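Skorkby wall hook for refuse bags

Item group: Household / Waste / Wall mounting
Supplied by: Hodon
Pack contents: 2 hooks, 2 adhesive pads, fitting sheet

General

The Skorkby is a small black hook for hanging a light plastic bag against an interior wall. It is intended for bedrooms, guest rooms and rented rooms where a floor-standing bin is not wanted. The hook accepts gathered or knotted bag handles. It is not designed for rigid bins, wire frames or bags with a drawstring thinner than ordinary twine.

The fitting sheet was revised in March by Guadalupe Huerta. Earlier sheets gave a shorter curing time and should be discarded.

Positioning

Fit the hook on a flat, painted wall. Keep clear of switch panels and do not let the bag hang in front of a power outlet or a cable. The lower edge of the bag should stay above the floor so that the carpet and baseboard can be cleaned without taking the bag down. Beside a bed, leave enough clearance for the bedding to be pulled back – a filled bag stands out from the wall considerably more than an empty one.

Bag hung between door side and bed, clear of switches and outlet: 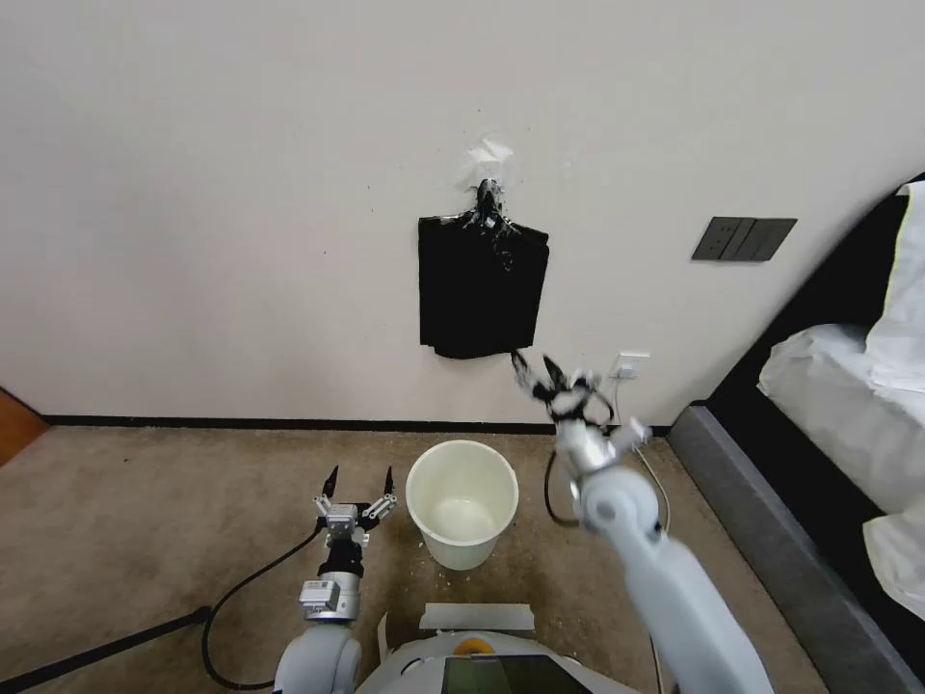
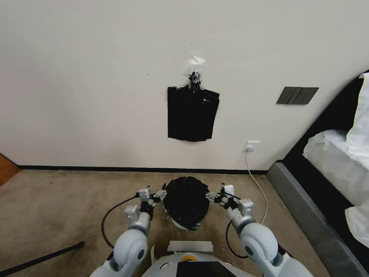
Surface preparation

Wipe the wall with a dry cloth, then with a cloth dampened with rubbing alcohol. Allow it to dry. Do not use furniture polish or a silicone cleaner on the area. Matte paint, wallpaper and fresh plaster give poor adhesion; on these surfaces use the screw-fixed version, Prostby.

Fitting

Peel the liner from the pad and press the pad onto the back of the hook. Hold the hook against the wall and apply firm pressure for 90 seconds. Leave it unloaded for 8 hours. Additional tape over the top of the hook is permitted but does not raise the rated load, and it may lift paint when removed.

Bags

Use a plain plastic bag with two handles. Gather both handles together before placing them over the hook. A bag hung by one handle only will twist and open unevenly. Suitable contents are paper, tissues, packaging and similar dry waste. Liquids, glass and food scraps belong in a lidded bin.

Maximum load is 2 kg per hook. Two hooks side by side may carry one wide bag, but the rating stays at 2 kg – the load is rarely shared evenly.

Removal

Take the bag down first. Warm the pad with a hair dryer on a low setting and work a length of dental floss behind it from the top edge. Adhesive residue can be rolled off with a fingertip. Pads are single use.

Spares

Replacement pads are sold separately and fit both the current hook and the older Þrastardóttir pattern. Screws for Prostby are not interchangeable with either. Trade inquiries and requests for the fitting sheet go to Eliseo Pacheco at Hodon.

Page last checked Sun 29 December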